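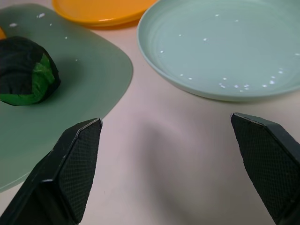 **Speaker notes, 28th June, 25 min slot plus questions**

Slides are in the shared folder. Clicker is unreliable past the third row, so stand near the laptop.

## Slide 1: Title

- Say the talk title, say the company: Junoveck.
- The talk is about how we collect demonstrations for table tasks, and what changed when we stopped using one method for everything.
- Ask for a show of hands: who has taught a robot by moving the arm yourself? Who has used a remote setup? Wait for the hands. Last time I talked over them.

## Slide 2: Two ways to show a task

Keep this short. Most of the room knows it.

By hand: you hold the arm, it goes limp enough to follow you, and it records where you took it. You feel the contact directly. Your own arms are in the way of the outside cameras.

By remote control: you hold a leader arm or a controller, and the robot copies you. The cameras get a clean view. You feel much less of the contact, and you have to learn to drive.

We call our remote setup Lisent. I will use that name for the rest of the talk. The hand-guided setup never got a name, it is just "by hand."

## Slide 3: The task

- Table clearing. Plates on a white tabletop, small things on the plates, crumbs.
- Pick up whatever is on a plate, put it in the bin, then stack the plates.
- People think the plates are the hard part. For us it was the soft, crumpled items. They have no good edge to aim for, and two people will grab the same one in two different places.
- Different plate colors and shapes on purpose. Some are round with a raised lip, some are closer to square. The lip matters when you try to get a finger under it.

Pause here. Someone usually asks about forks. We do not do forks yet.

## Slide 4: What the wrist camera sees

- The wrist camera looks out past the two fingers. The fingers are always in view, at the bottom.
- The policy gets this view plus one fixed camera. The person driving gets the same two views on a monitor, and nothing else.
- That last rule is the important one. In the first month we let operators look straight at the table. The demonstrations were smooth, and the policy could not learn from parts of them. The operator was reacting to things that neither camera could see.
- After we put up a screen between the operator and the table, demonstrations got slower and uglier. The policy got better.

Things go out of view at the edges when the wrist gets close. Operators learn to back up and look again. We keep those moves in the data. An early script trimmed them as wasted motion, and the trained arm then drove straight at things it had lost sight of.

## Slide 5: Numbers

- 2000 demonstrations in total.
- 1000 by Lisent, 1000 by hand.
- 16 operators, mixed experience.
- Around 200 thrown out before training and recorded again, mostly for dropped frames or a bumped camera.

Do not read the table on the slide. Point at the bottom row and move on.

## Slide 6: What each method was good for

By hand won on plates. Sliding a finger under a rim takes a light touch, and people do it well when they can feel the table. Under remote control they pressed too hard or hovered too high.

Lisent won on soft items. The approach is mostly visual, and the grip does not need to be exact. It also won on long sequences. Holding up an arm for a full table is tiring, and the last plates in a hand-guided session were noticeably worse than the first.

So we split it. Stacking is shown by hand, everything else by Lisent. The two sets are labeled and mixed at training time.

## Slide 7: Mistakes we made

- We told operators to be fast. They cut corners near the plates and clipped the rims. Now we tell them nothing about speed.
- We reset the table the same way every time. The arm learned the layout. Resets now follow a printed card from a shuffled deck.
- We threw away every failed grasp. We should have kept the ones where the operator missed, opened the fingers, and tried again. Those are back in.
- The finger pads wear, and grip changes as they do. We did not log pad changes until spring. If you take one thing home, log your pad changes.

## Slide 8: Video

Runs 40 seconds, no sound. Let it play. Do not talk over the miss at the second plate, let people see it.

If the video fails, skip it and go to slide 9. Do not try to fix it live.

## Slide 9: Next

- Second site at Kohlhase starts in July, with a darker table and different lighting.
- Adding a simple force signal to the Lisent controller. A buzz in the handle, nothing fancy. We want to know if that closes the gap on plates.
- Operator guide will be shared with the Ninemora group first, then with anyone who asks.

## Questions I expect

**Why not only simulation?** We tried it for plates and it helped. Crumpled soft items were too far from real.

**How long to train an operator?** By hand, one morning. Lisent, three or four days before we keep their data.

**Do you pay operators per demonstration?** No, by the hour. Paying per piece would bring the speed problem back.

**Can we have the data?** Not yet. Take an email address and write it down this time.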